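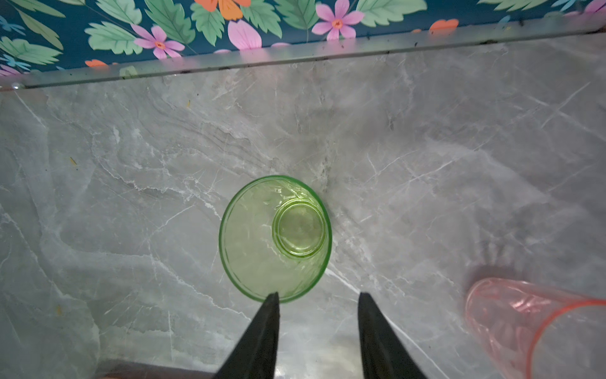

色つきの透明なコップは、重ねてしまってもいいのでしょうか。
同じ型のものどうしで二つまでなら重ねてかまいません。型が違うものは並べて置き、よく使う色を手前にします。

発表メモ「共用キッチンのコップをどうするか」
Skutville 住まいの勉強会 持ち時間17分
12/30/20 改訂

(出だし。マイクの高さを直してから)
年の瀬にコップの話を聞きに来てくださって、ありがとうございます。大掃除はお済みでしょうか。済んでいる方はここに座っていないと思いますので、返事は結構です。

最初の質問を先に出したのは、毎回最後の質疑でこれを聞かれて、時間切れになるからです。今日は先に答えました。もう帰っていただいても損はありません。

(間を置く。笑いがなくても進む)

1 コップは増える
皿は割れると買い足しますが、コップは割れなくても増えます。引っ越した人が置いていく。景品でついてくる。色違いが安いと、つい緑も黄色も買う。Skutvilleの共用キッチンでも、買った記録のないコップが棚の一段を占領していました。持ち主を募ったところ、返事はゼロ。捨てますと貼り紙をした翌朝には、全部に持ち主がいました。

ここで備品の台帳の話。Dulterineという管理ソフトに食器を全部登録していた時期があります。台帳の上では2,426点、棚卸しをすると2,425点。足りない一点を探すのに二晩かかりました。見つかったのは洗面所で、歯ブラシが立っていました。以後、台帳はやめています。
(数字を言い間違えないこと。前回は逆に言って、増えたことになった)

2 色分けという幻想
人ごとに色を決めましょう、という提案が必ず出ます。緑の人、黄色の人、青の人。美しい制度です。三日もちます。
だめになる原因はいくつかあります。まず、薄い緑と薄い青は、夜の台所の明かりではほとんど同じ色です。黄色も濃いのと薄いのがあれば、当事者どうしで必ず揉める。それから、灰色を割り当てられた人が静かに機嫌を損ねます。ピンクを希望した人が四人いたときは、くじ引きにして、外れた三人が自分でピンクを買ってきました。コップは増える、の項に戻ってください。

私の案は、色を人につけず、場所につけるというものです。緑は奥の左、青は真ん中、という具合に。誰が使ってもいいけれど、戻る場所は色が決める。これなら「私の緑」という言い方が消えます。かわりに「そこは緑の場所」と言う人が現れますが、声は前より少し小さいです。

(ここで水を飲む。紙コップなのは会場の都合なので、触れない) 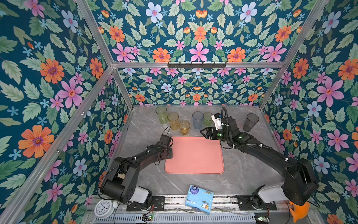
3 並べ方の順番
奥から置いていきます。背の高いものを端の壁寄り、低いものを手前。理屈としては写真館の集合写真と同じで、後ろの列に背の低い人を立たせても、いいことはありません。
透明なものには、もうひとつ困ったところがあります。無色のコップは、柄のある壁の前に置くと見えなくなるのです。花柄の壁紙を貼った台所では、とくにひどい。うちの台所がそうで、手を伸ばして初めてそこにあったとわかります。わかったときには倒しています。無色のものは手前か、いっそ別の段へ。
石目模様の天板も、これと似たようなものです。白い筋の入った灰色の天板は汚れが目立たないと言って売られていて、そのとおり目立ちません。拭いたかどうかも目立たないので、拭いた人は拭いたと申告するようになります。

マットを一枚敷くのは賛成です。シリコンの、縁が少し立っているものが扱いやすい。水がこぼれても縁で止まりますし、なにより「ここは空けておく」という目印になります。ただしマットの上に物を置いていいかどうかは、敷く前に決めてください。うちでは決めずに敷いたので、二月にはマットが見えなくなっていました。

4 倒れたコップ
横に倒れたまま置かれているコップを見つけたら、どうするか。
会場に聞いてみる。たいていは「起こす」が多い。
私の意見は、まず洗う、です。倒れているコップは、使ったのか使っていないのか、見た目ではわかりません。わからないものをきれいな列に戻すと、列全体が疑わしくなる。プラスチックのものは軽いので、袖が触れただけでも転がります。転がった先が床だったのかどうか、コップは教えてくれません。
口を上にして戻すか伏せて戻すかは、十年来の論争があるので今日は扱いません。廊下でどうぞ。

5 棚とフック
Bandierの吊り棚を入れたいという相談をよく受けます。棚が増えれば片づくと思っておられる。棚は正直なもので、増やした分だけきっちり埋まります。
フックについては、取っ手のないコップは掛かりません。当たり前のことを申し上げましたが、フックを先に買った方がこの中に二人はいるはずです。私も一人目です。台拭きと計量スプーンを掛けてください。S字を足してコップを吊ろうとした結果については、質疑で聞かれたら話します。

Moschosという色つきコップのシリーズを、以前まとめて注文したことがあります。600個を超える在庫を前に、店の人が「同じ緑は二度と出ません」と言いました。脅しかと思ったら本当で、追加で買った緑は、もとの緑と並べると別の色でした。揃えたい方は最初に余分を買うこと。揃えなくていい方は、もう十分お持ちです。

(残り時間を見る。三分を切っていたら次は飛ばす)

6 お客さんが来る日
人数より少し多く出します。きっかり人数分を出すと、誰か一人が話に夢中になって自分のコップを見失い、隣の人のを飲み、隣の人は遠慮して黙っています。色違いを並べておくと多少はましです。「私は黄色だった」と全員が言い出すまでは。
帰ったあとは、その晩のうちに洗い、布の上に伏せておくところまで。しまうのは翌朝でかまいません。翌朝しまう人を、晩のうちに決めておいてください。

配布資料の裏面に棚の見取り図を載せました。寸法はうちの棚のものですので、そのまま切ると入りません。質問のある方は手を挙げてください。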